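1/ People keep asking me whether a machine can do the chores yet. I've spent most of this year around ones that try, at home and on shop floors, so I'm going to write down where I think it stands as of 2025-10-04. Long thread. No product links.

2/ Short version: single moves, often yes. Whole chores, mostly no. The distance between those two is where all the work is, and it's bigger than the videos make it look.

3/ By "whole chore" I mean the thing you'd ask a person to do in one sentence. "Sweep off the bed and put the brush away." A person hears one job. A robot has to find the dustpan, pick it up the right way around, find the brush, hold both, sweep toward the pan, keep the pan level, walk to a bin, tip it, and come back.

4/ Each of those steps can be made to work fairly well by itself. Say every step works nine times in ten. Chain eight of them and the whole job comes out right less than half the time. That's just multiplication, and it explains most of what you see in this field.

5/ Dustpans are my favorite test because they look so easy. A dustpan is thin and it lies flat. There isn't much to get a finger under. You and I slide it to an edge or press down on the lip and tip it up, and we don't think about it.

6/ Now put it on a mattress. On a hard table you can push against the surface to get a grip. A mattress gives. The fingers go down, the quilting goes down with them, and the pan tilts some way you didn't plan for.

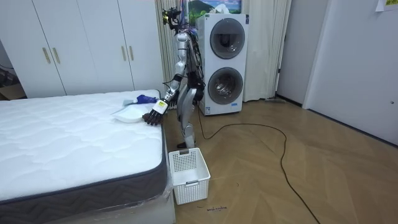

7/ Then there's the second hand. Sweeping is a two-handed job and the hands do different things. One holds still while the other moves, except the one holding still has to creep along to catch the line of dust at the lip. I'd never noticed I did that until I had to explain it to someone.

8/ And dust itself is awful to work with. A camera two feet away may not pick up crumbs on a white quilted cover. So how does it know it's done? Most systems I've looked at don't. They do a set number of strokes and stop.

9/ I asked Konrad Lüthi about this. He runs the floor at Kirui, a small parts shop, and has had machines doing sorting and packing there since March. His answer: "Mine doesn't know when it's done either. I built the job so it doesn't need to."

10/ That's worth spelling out. At Kirui the bins sit in the same spots, the parts come in trays, and the light doesn't change. The arm packs 400 parts a shift and a person checks the boxes. It's a narrow job and the arm is good at it.

11/ He tried giving the same arm the end-of-shift cleanup. Wipe the bench, sweep the chips, hang up the brush. He gave it 30 tries over a couple of weeks. It finished the full cleanup on 5 of them. He went back to doing it himself, and he says it takes him four minutes.

12/ The wipe was fine, by the way. Wiping a flat bench is close to solved in my book. It was hanging up the brush that kept failing. The hole in the handle is small and the hook is small, and the arm would get close and then poke at it.

13/ A home is Kirui's cleanup job all over, except the bench moves. The laundry basket is by the bed today and in the hall tomorrow. Somebody leaves a door open that's usually shut. There's a cord on the floor. Each of these is nothing to you and a new problem to a robot with legs.

14/ Laundry, since I always get asked. Loading a front loader: getting there. Door's a known shape, drum's a known shape, and if a sock drops you lose a sock. Unloading is harder with wet sheets, they knot up. Folding: T-shirts yes, slowly. Fitted sheets no. I can't fold those either.

15/ Dishes: fine with sturdy plates in a rack it has seen before. I wouldn't hand one a wine glass.

16/ Making a bed: I haven't seen it done start to finish without help. Pulling a blanket straight, sure. Tucking a corner under a heavy mattress takes a lift with one hand and a push with the other, and most hands I've seen don't have the strength for the lift or the feel for the push.

17/ Hands have gotten better, I'll say that. A couple of years ago nearly everything I saw was two flat fingers opening and closing. Now I see a lot more hands with a full set of fingers. They can hold a brush handle the way you would. They also break more, and a broken finger means a stopped day.

18/ Lorenz Zaugg disagrees with me on the hands. He fixes machines for Conavport, and he thinks two fingers plus a good tool beats five fingers for the next several years. Clip the brush straight to the wrist and half the problem goes away. For a shop I think he's right.

19/ For a home I don't. You'd need a brush clip, a cloth clip, a pan clip, and a rack to keep them in, and then you've bought furniture for your robot. People want it to use the stuff they already own, from the closet where they already keep it.

20/ On speed. When you watch a clip, look for the little "4x" in the corner. If it's not there, look at a curtain or a person walking by and judge for yourself. A slow robot is OK with me if I'm out of the house. A slow robot that needs me standing there is worse than doing it myself.

21/ That's the number I'd ask any company for. How many times did a person have to step in, per hour? Success rate is easy to dress up. I asked both Buria and Skimik. Buria sent me a figure with a page on how they counted. Skimik sent me a video.

22/ I'm not going to post Buria's figure, they asked me not to. It was worse than I'd hoped and I trust them more for sending it.

23/ Would I buy one for my own place now? No. Would I put one in a shop? For one job, in one spot, with someone nearby, yes, and plenty of people already have.

24/ For the house, I'd watch for one thing: a dull, uncut, normal-speed video of a robot sweeping up a mess it didn't know about, emptying the pan, and putting both tools back where they live. If you've got one, send it. I'll watch the whole thing.

25/ Couple of replies asking about robot vacuums. Yes, they count. They work because they skipped hands altogether and stayed on the floor. Mine still gets stuck on the bath mat.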